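Home | Guides | Hardware | Recording | Replay | Support

Witero Hand-Held Gripper: Set-Up and Recording Guide
Section 4. Recording episodes for the wrist-view ablation

This section covers the recording procedure used for the wrist-view ablation study. The released set contains 281 episodes at a single site. Follow the steps in order. Calibration files from Section 3 must be loaded before you begin.

4.1 Preparing the site

1. Choose a room with normal furniture left in place. The method depends on background features for tracking, and a cleared room gives poor results.
2. Switch on all ceiling lights and leave them on for the full session.
3. Lock the exposure. Do not use automatic exposure near windows, even with the blinds down.
4. Record a mapping pass of the room, walking slowly, before the first episode.

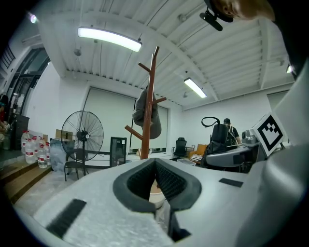
5. Run the map check. A map with fewer than 900 stable points is rejected and the pass must be repeated.
6. Name the map with the site code and session number. Episodes recorded against an unnamed map cannot be merged later.

Note: People may walk and work in the background. Moving features are discarded by the tracker. Do not ask people to stand still.

4.2 Recording an episode

1. Hold the gripper level and start recording. Wait for two short tones.
2. Open the gripper fully once, then close it. The software reads this as the zero position.
3. Approach the object at walking pace or slower.
4. Close on the object until the width reading stops changing, and raise it clear of any support.
5. Hold still for two seconds.
6. Place the object, open the gripper and stop recording.

CAUTION: Keep fingers out of the jaw opening while the gripper is closing.

CAUTION: Loose fabric, straps and cords can hang down through the opening. Check that nothing is caught before you release the grip.

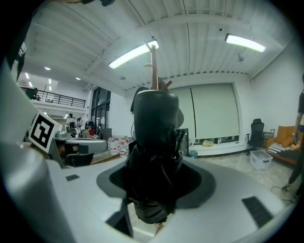
Figure 4-2. Dark object with hanging fabric held upright, coat rack behind.

4.3 Rejecting episodes

Delete an episode if tracking is lost for more than 14 consecutive images, or if the zero position was skipped. Do not delete an episode for a failed grasp. Mark it "F" in the log. Failed grasps were kept in training for the Hodmont baseline and removed for the Trollgate variant, so both versions need them.

With the wrist view masked to the lower half, the policy completed 18 fewer trials than with the full view. The difference was largest for soft objects. Section 7 gives results by object class.

Comments (3)

M. Lefèvre: Does the 14-image limit apply to the mapping pass too?

Margaux Lecomte: No, episodes only. For the mapping pass use the point check in 4.1, step 5.

dkr_lab: Step 2 in 4.2 should mention that the zero position has to be redone after a battery change. Lost a whole morning to that in April.

Contact support | © Witero | Back to top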